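スコウ町、古布の分別回収を7月に開始へ　持ち込みから戸別回収に切り替え

2023年1月12日

スコウ(Skov)町は、家庭から出る古着や古布の戸別回収を7月から始めると発表した。これまで古布は、町外れの処理場にあるコンテナへ住民が自分で持ち込むか、可燃ごみとして出すかのどちらかだった。7月以降は専用の袋に入れて玄関先に出せば、町の委託業者が月に一度集めに来る。

対象となるのは、衣類、シーツ、タオル、カーテン、テーブルクロスなど。穴のあいたものや色のあせたもの、ボタンの取れたものも受け付ける。靴、かばん、ベルト、枕、布団、じゅうたんは対象外で、従来どおり処理場への持ち込みとなる。ペンキや油のついた布、かびの生えた布は可燃ごみに出す。

専用の袋は容量30リットルの半透明で、町が各世帯に無料で配る。最初の配布は6月中に郵便受けへの投函で行い、追加分は町役場の窓口と図書館で受け取れるようにする。市販のごみ袋や紙袋で出されたものは回収せず、理由を書いた札をつけてその場に残す。町の説明では、試験回収のときに色つきの袋が可燃ごみと取り違えられ、焼却に回った例があったという。

試験回収は昨年の秋、港に近い東地区の941世帯を対象に実施された。このうち848世帯が期間中に一度以上、袋を出した。町の環境課でこの事業を担当するカイ・ソルゲイルソン(Kaj Þorgeirsson)氏は「参加率は想定より高かった。処理場まで車で行く人は限られていて、家に置いたままの服がかなりあったのだと思う」と話した。

集めた布は、隣のトレステロ(Trestero)市にある選別場に運ばれる。運営するのは繊維リサイクル会社のモストローラ(Mostolora)で、町とは4年間の契約を結んだ。選別場では作業員が一点ずつ手で広げ、そのまま着られるもの、直せば着られるもの、布として使えるもの、どれにも当たらないものに分ける。着られるものは同社の店舗で売られ、布として使えるものは工場用の拭き布や詰め物の原料になる。残りは焼却されるが、町はその割合を年に一度公表するよう同社に求めている。

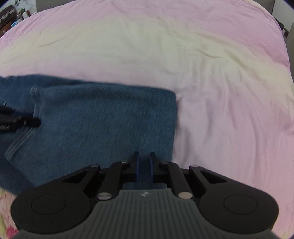
出し方の細かい決まりについては、町が来月から各戸に配る手引きに載せる。基本は、洗って、よく乾かし、ポケットの中を空にしてから袋に入れること。上下そろいの服は一緒にしておく。たたみ方に指定はないが、青いデニムのジーンズのように厚みのある服は、ベッドなど平らな場所で四角くたたんでから入れると袋の中でかさばりにくい。袋の口は結べるだけの余裕を残し、テープで留めない。濡れた布が一枚でも混じると、運ぶあいだに袋全体がにおうようになり、ほかの服も売り物にならなくなるため、雨の日は屋根のある場所に出すか、次の月まで待ってほしいとしている。

集合住宅では、玄関先に代えて建物ごとに決めた置き場に出す。置き場の位置は管理会社と町が春までに話し合って決める。自転車置き場の一角を充てる建物が多くなりそうだが、古い建物の中には屋根のある共用の場所がないところもあり、町は鍵つきの収納箱を貸し出すことを検討している。貸し出しの費用を町と管理会社のどちらが負担するかは決まっていない。

費用については、今年度のごみ処理料金は据え置かれる。来年度以降は、可燃ごみの減り具合を見て改めて議会に諮る。町議会では昨年末、戸別回収を始めれば収集車の走行距離が増え、かえって負担が大きくなるとの意見が一部の議員から出た。これに対し環境課は、紙の回収日と同じ日に同じ経路を回ることで、追加の走行は置き場の多い中心部に限られると説明した。議案は賛成多数で可決されている。

一方、町内で古着を扱う店からは心配する声も上がっている。駅前通りの古着店アルナノ(Arnano)は、住民から無料で引き取った服を洗って直し、安く売ってきた。店主のシレ・ビャルナソン(Sille Bjarnason)氏は、状態のよい服まで町の袋に入れられてしまえば、店に持ち込まれる量が減るとみている。試験回収の期間中、東地区からの持ち込みはふだんより目に見えて少なかったという。

「袋を配れば便利になるのは確かで、反対しているわけではない。ただ、まだ何年も着られる上着がトレステロまで運ばれて、そこで値段をつけられて売られるのなら、この町で着てもらうほうが早い」とビャルナソン氏は言う。店では子ども服と冬物の需要が特に多く、入荷した日のうちに売れてしまうことも珍しくない。

町はこうした声を受け、手引きの最初のページに、着られる服はまず人に譲るか町内の店に持ち込むよう勧める一文を入れることにした。店の名前と住所、受付時間の一覧も載せる。図書館の入り口には、服を自由に置いて自由に持ち帰れる棚を試しに設ける予定で、置ける期間や掃除の当番は図書館が決める。

直して着ることを後押しする動きもある。町の成人学校では、この冬から衣類の繕い方を教える夜の講座が始まった。講師を務めるのは仕立て職人のスシル・ラワト(Sushil Rawat)氏で、初回はボタンのつけ直しと裾上げ、次の回はひざやひじの当て布を扱った。厚い布は家庭用のミシンでは針が折れやすく、縫い目の重なったところは手回しで進めるのがこつだという。受講者からの希望が最も多かったのはファスナーの交換で、これは講座の後半に時間を取って教える。

ラワト氏によると、持ち込まれる服の傷みは場所が決まっている。ズボンなら内股とひざ、シャツなら襟とひじ、靴下ならかかとで、布のほかの部分はほとんど傷んでいない。早いうちに裏から薄い布を当てておけば長くもつが、多くの人は穴が広がってから持ってくる。特に子どものズボンは、ひざが抜けるころには丈も短くなっていて、直すか手放すか迷う親が多い。 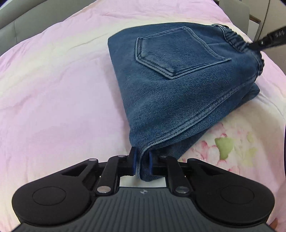
ディテ・ケアゴー(Ditte Kjærgaard)氏は、直せるかどうかの見分け方を手引きにも書いてほしいと求めている。自分は捨てるつもりだった服を講座に持って行き、直して着られるようになったが、講座に出られない人は迷った末に結局は袋に入れてしまうのではないか、というのがその理由である。町の説明会でも同じ趣旨の発言をし、会場から賛同の拍手があった。環境課は、ラワト氏に協力を頼んで短い説明を加えることを検討すると答えた。

説明会ではこのほか、回収日に袋が持ち去られるおそれはないかという質問が出た。試験回収のときには、夜のうちに袋が開けられ、中身が歩道に散らばっていたとの連絡が町に寄せられている。町は、袋を出すのは回収日の朝にするよう呼びかけるとともに、収集の開始時刻を紙の回収より遅らせることはしないとした。時刻を遅らせれば袋が外に置かれている時間が長くなるためだ。

下着や靴下も出してよいのかという質問もあった。選別場では下着は売り物にせず、洗ってあれば布の原料として扱う。片方だけの靴下も受け付ける。制服や作業着は、名札や会社の印を外してから出すよう求めている。外せない場合は袋に入れず、町役場の窓口に相談する。窓口では預かった服を裁断に回すため、元の形のまま売られることはない。

高齢で袋を玄関先まで運ぶのが難しい世帯については、在宅介護の訪問時に職員が出せるようにする。環境課と福祉課のあいだで手順を詰めており、春のうちに対象世帯へ手紙で知らせる。

モストローラの選別場長ヘイズルン・フヴィド(Heiðrún Hviid)氏は、試験回収で届いた布の状態について「洗濯されているものが多く、処理場のコンテナから来るものに比べて扱いやすかった」と述べた。コンテナでは雨水が入ったり、ほかのごみが混じったりして、開けた時点で焼却に回すしかない袋もあった。戸別回収が町全体に広がれば選別の作業時間も増えるため、同社は夏までに人を増やす。募集は春に始める予定で、スコウ町からの通勤者には交通費を出す。

処理場のコンテナは、戸別回収が始まったあとも年末までは残す。利用の状況を見て、撤去するか、靴やかばんの専用に変えるかを決める。処理場の開場時間に変更はない。

地区ごとの回収日は町役場の掲示板と町のウェブサイトに掲載される。問い合わせは環境課の窓口で、平日の昼間に電話でも受け付けている。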